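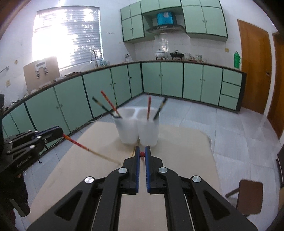 October, 1130, Studovthorpe kitchen

Still not convinced by the joined cups. The Lakholm note says a pair "organises the work surface", and I have read that line several times now without finding out what it means. With black in both cups, red in the right and a red-and-orange striped one in the left, I can't call that organised. It is sticks in cups. The other striped one is lying on the cardboard, pale tip and all, and that's where I'd have put it anyway if there were no cups.

Main question for today was whether the double cup stands better than two singles. Empty pair weighs 76 g on the kitchen scales. Loaded with everything that would go in, it did stay up when I knocked the table leg, but so did the singles. I knocked it harder and both went. The claim in the note is that joining them "removes tipping". I'd accept "tips a bit later, sideways". Front to back I can't feel any difference, and I'd be surprised if there was one, given the base is no deeper.

Leaning is the other thing. Long sticks in a short cup lean, and they lean whichever way they like. Left cup ones tend to end up together, right cup ones splay. Someone will say this is down to the order they go in. Tried it both ways round and got no pattern I'd put my name to.

Cardboard sheet: keep. I argued against it last time and was wrong. On the bare table the small beads skitter off and then it's hands and knees on the tiles. On the card they mostly stop where they are put. Red shows up well on it. Haven't tried the yellow ones and I expect trouble.

Colour: frosted white is fine for seeing roughly how full a cup is and poor for seeing which colours are at the bottom. Beads in the bottom of a cup with sticks on top are as good as lost. The Zivier sheet suggests storing them that way "to save space". I'd like to know whose space. There's plenty of worktop once the kettle and pot are shoved along.

Light: window side is strong by late morning even through the blinds. Fine for sorting. If we do the colour matching we should do it at one time of day and stick to it, or the oranges and reds will get argued over again.

Cost, for whoever is doing the order. Skinner quotes 658 for the batch of joined pairs, and the singles come in well under. I can't see what the extra buys apart from one less thing to pick up.

To do:

- [ ] repeat the knock test with something better than my knee
- [ ] try a deeper cup, 7 cm across or near it, before ordering anything
- [ ] yellow beads on the card
- [ ] ask Lakholm what was in the cups when they tested them, if anything was
- [ ] tape the corner of the cardboard, it lifts

Leave the Skinner order unsigned until the deeper cup has been tried.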